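Kasun Wanigasekara
24 May 2019

1/ I finally want to write about play food, because my niece asked me what to buy for her son and my answer was too long for one message. So it becomes a thread. Sorry to everyone who follows me for the bus timetables.

2/ My first advice is to buy the plates before the fruit. With plates a child has somewhere to put things, and then it is already a meal. Three is a good number to start. Choose different colors, so you can say "the banana goes on the yellow one" and see what happens.
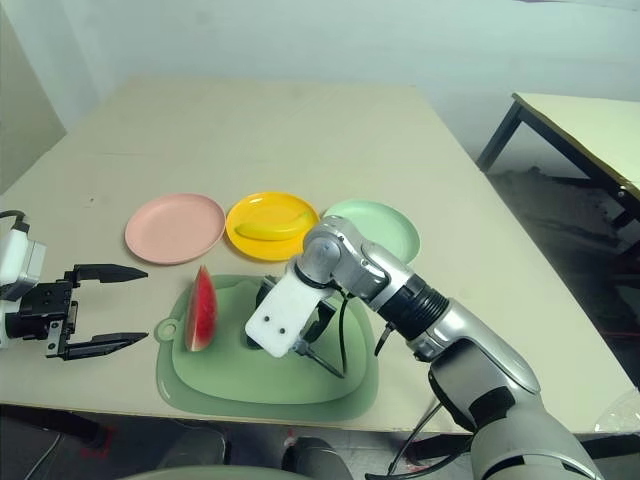

Pink, yellow, green. The banana has found its plate.

3/ Plain plates are better than printed ones, in my opinion. I bought a printed set from Momis in January and my son only wanted the plate with the fox. The other plates are now under flower pots.

4/ Next, a cutting board. It does not need to be a toy. A light plastic one from the kitchen shop is fine, and it will survive longer. I like the kind with a hole for hanging, then it goes on a hook in the evening and you have one thing less on the floor. 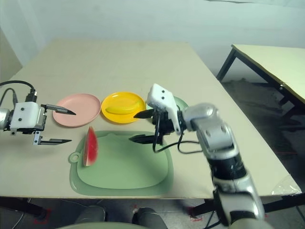
5/ About size: take the board a bit bigger than you think. Small children put everything on it at the same time, and if it falls off there is crying. Ours is from the Chowdhury shop in Sotport, the one behind the post office. They keep them on the lowest shelf, so you must ask.

6/ For the fruit, I look for shapes that are easy to tell apart with the hand also. A banana is long, an avocado is like an egg, a watermelon slice has a point or a curve, it depends how it is made. We play a game with closed eyes – my son wins too often and I suspect him.

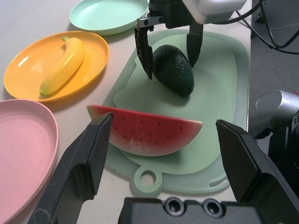
Avocado and watermelon on the board, banana too in this one.

7/ Sets with up to 200 pieces look like a good price, but you will find peas in your shoes. We started with 10 pieces and it was enough for the whole winter.

8/ For washing I use warm water and a little dish soap, then a towel. If there are small scratches, leave them. A child does not see them.

9/ Tomorrow I will write about the little pots, if somebody wants. My niece says she has already ordered the plates.

338 likes · 1,029 shares

More from this author
The Tridusden bus in the school holidays
Where to repair a rain jacket in Sotport
Three soups for a cold week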